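A Better Place to Pack: Rearranging the Parcel Corner in the Quintero Room

Project report, second-year Design for Everyday Work
Teodoro Arriaga and Tiburcio Esquivel
Drendano College

How we came to do this

When we were asked to choose a job that people do with their hands and to make it a bit easier, our first ideas were all rather grand. We had a plan for a kitchen, and another for a bicycle shed, and we spent a good part of the first fortnight drawing things that we would never have had the time or the money to build. It was our tutor who asked us, quite kindly, whether there was anything nearer to home that annoyed us. There was! Both of us had helped in the run-up to the summer with Zolico, the little student shop that sells notebooks, cards and enamel pins by post, and both of us had come away from an afternoon of packing with sore backs and a very low opinion of the parcel corner.

Zolico packs in the Quintero Room on the ground floor. It is a nice bright room and it belongs to everyone, so at any time of day there may be other groups in it getting on with their own work, with their own cables and bags and chairs. That makes it good company and a hard place to keep in order. Whatever we came up with had to take up little space and had to make sense to a person who walked in for the first time and wanted to help.

The corner as we found it

We began by simply watching. We took turns, one of us packing in the usual way and the other sitting with a notebook, and we tried very hard not to improve anything for the whole of that first week.

The packing was done on a long desk that already had a printer on it, the post tray, and whatever had been left behind by the last person. Flat boxes were leaned against the side of the desk and slid down on to the floor whenever somebody brushed past. The tissue paper lived in a drawer on the far side of the room. The tape was wherever the tape happened to be, and the search for it came up so often in our notes that Tiburcio started to write only a capital T in the margin.

What surprised us more was how much the boxes themselves moved about. A packer would fold one, put it down, reach for the order slip, find that the slip was under the box, pick the box up again, put it down somewhere else, fill it halfway, and then shift it along to make room for the next. It never looked like a mistake while it was happening. It only showed when we went back through the notes and saw the same small box travelling up and down the desk like a toy train.

We packed 132 parcels over the length of the project, and a good many of those were in the old corner before we changed a thing. We are glad that we were patient about it, even though it felt slow, and our drawings from that week were the most useful ones we made.

What we wanted from the new corner

We wrote a short list on the wall and kept to it, more or less:

One clear table, used for packing and for nothing else while packing is going on.
One place for the open box, so that it stays put while it is being filled.
Everything else within reach of a person who is standing up.
No drilling, no painting and nothing fixed to the wall.
Quick to put away.

The last of these came from Zolico, who have to give the room back in the state they found it. We had half hoped to build a proper bench with shelves above it, and we let that go with some sadness.

The table

There was a plain white table in the store that had been used for displays. Teodoro liked it straight away. It was light enough for two people to carry, and its top was bare, which meant that anything left lying on it stood out at once. We tried it in several places in the room before we settled. By the window it was lovely until the sun came round, and then the glare off the white top made the order slips hard to read. In the middle of the room everyone had to walk round it. In the end we put it where a packer has floor to stand on in front and can step back without bumping into a chair.

We had worried that a white table would look grubby within days. It did pick up marks, mostly from ink, but a damp cloth dealt with them and the wiping became part of the packing up.

The outline

If there is one part of this project that we would recommend to anyone, it is the outline. We marked a rectangle on the table top in thin black lines, and we told people that this was where the work happened and that anything they were not working on should stay outside it. That was all the teaching we did.

Our first version was far too big. Teodoro had made it 60 centimetres deep, thinking that people would like the room, and what they did was fill it up with slips and spare cards until it was as crowded as the old desk. We rubbed it out and began again with a smaller one, and that worked much better. Thin lines were also kinder than thick ones. We had tried a thick border on a sheet of card and a helper said it made her feel she was parking a car.

People are funny about lines, though. Some of our helpers lined the box up with the corner as if they would be marked on it, and others perched it near the edge of the table and leaned over. We decided not to fuss. As long as the box was easy to get both hands into, we were happy.

The boxes

Zolico had been buying whatever boxes were cheapest that month, so there were always several sizes on the go and never quite the right one. We sat down with the order book and found that nearly everything would go into a small carton. The heaviest order we could put together from the shop's usual stock came to 800 grams, so there was no need for anything very strong either. Zolico now orders one small carton from Ollex and keeps a few larger ones back for the odd poster.

We also changed when the boxes get folded. In the old corner each was folded as it was needed, with the order waiting. We now suggest that one person folds a short run at the start while the other reads through the slips. It gives a new helper something simple to do with their hands while they are shown the rest, and it meant that we always had an open box ready when we came to the table.

Sitting or standing

We argued about this more than about anything else. Tiburcio packs sitting down and always has, and Teodoro cannot bear to. So we tried both for 30 minutes at a time, swapping over, and asked our helpers to do the same. Standing suited most people for the packing itself, and they wanted to sit for the slips and the labels. We left it at that: pack on your feet, write sitting down, and move the chair back to the wall when you have finished with it. (It tends to get used for putting things on, as chairs by the wall always do.)

What people told us

We asked our helpers to write a line or two on a card when they left. Most of them said that they liked knowing where to put the box. One wrote that the table "looked ready for you", which pleased us enormously. There were grumbles as well. A taller helper found the table low and said that his shoulders ached by the end, and he was right. Another said that the room was busy and that she kept looking up at what other people were doing, and we have no cure for that.

We did not time every parcel with a stopwatch and so we will not claim that the new corner is faster by any exact amount. Our notes show far fewer trips across the room, and the margin Ts have almost gone.

What we would do differently

We should have asked about the height of the table much earlier. Blocks under the legs would be simple, and we drew some, but by then it was July and the workshop was closing. We would also draw the outline in pencil first and live with it for a few days before making it dark. And we would keep the tissue paper in something shallow, as the deep tub we chose means that you have to look down and feel for the last sheets.

The table in the Quintero Room, late in the project
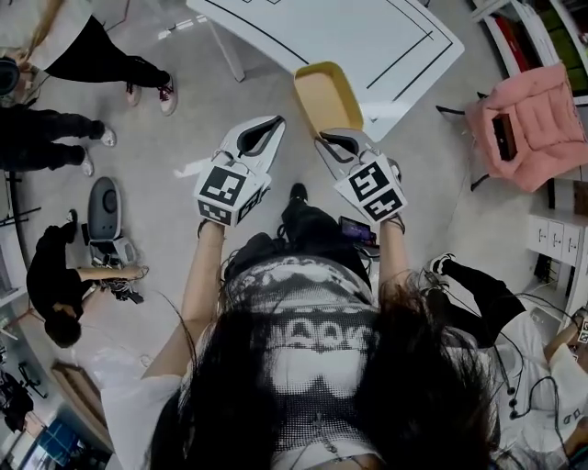 Thanks

To everyone at Zolico who let us rearrange their afternoons, to our tutor for talking us out of the bicycle shed, and to all the people who share the room and stepped round us with such good humour while we carried that table from one side to the other and back again. Our drawings and the helpers' cards are in the project folder at Drendano, and Zolico has a copy of the carton sizes if any other group would like to borrow it.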